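Hullon shape and colour sorting set - README

Version 5. Last edited 17 December 2018 by Benedicta Bawa.

What is in this folder

Pictures and notes on wooden shape blocks being sorted on a board. The blocks are painted or stained in plain colours and cut as cylinders, stars, hearts, cubes, prisms and so on. The notes record which block ended up where, and what rule (if any) the person doing the sorting said they were following.

The folder is split as follows:

notes/ - one text file per session
pictures/ - stills, named to match the notes
rules.txt - the wording given to people before they start
known_problems.txt - longer than I would like

Why it exists

Plorell, who sell a lot of sorting toys, say in their leaflet that children "naturally" sort by colour first and by shape later. The leaflet gives no source. I have read the same claim in three other places, each of which seems to have copied it from the last. I wanted something I could look at for myself before repeating it to parents.

I am not convinced that the set in this folder settles anything. There are 40 sessions, 14 of them with children and the rest with adults, and the adults were mostly people who knew me and wanted to be helpful. Please don't quote it as proof of a stage of development.

What counts as sorted

This took up most of August and I still don't like the answer. A tidy heap of green blocks is easy. But a layout can keep its greens in one place and its blues in another, and then run the reds and yellows together in a single line, one after the other. Is that sorted by colour? Tseng's scoring sheet would say no, as two colours share a group. I think it plainly has an order to it, and that a scoring sheet which can't see a pattern is a poor sheet.

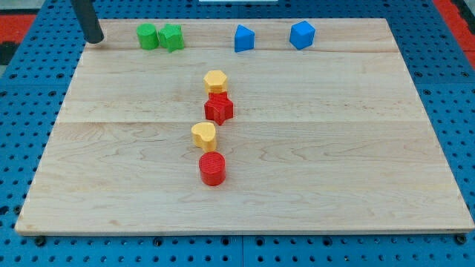
So the notes carry two marks. The first, "grouped", asks only whether blocks of one colour are kept together. The second, "patterned", asks whether there is a repeat that a stranger could carry on if handed the next block. A session can have either, both or neither. Where the two people marking did not agree, both marks are kept and no third person was asked to break the tie.

Gaps are a worse problem. Two blocks touching are clearly a pair. Two blocks a hand's width apart may be a pair, or may be two blocks put down by someone who was getting bored. I have left gaps unmarked.

Known problems

- Shape names vary. "Hexagon" and "nut" are the same block in the early notes, and "wedge" and "triangle" are too.
- Session 37 has notes but the sorting rule was never written down. Leave it out of any tally.
- Brumier's colour chart was used to name the colours at first. It was more trouble than it was worth - plain red, yellow, green and blue are used now.

Use

Free to use for teaching and for arguing with leaflets. Corrections are welcome, preferably with the session number. If you add sessions of your own, keep them in a separate folder and say what people were told before they began.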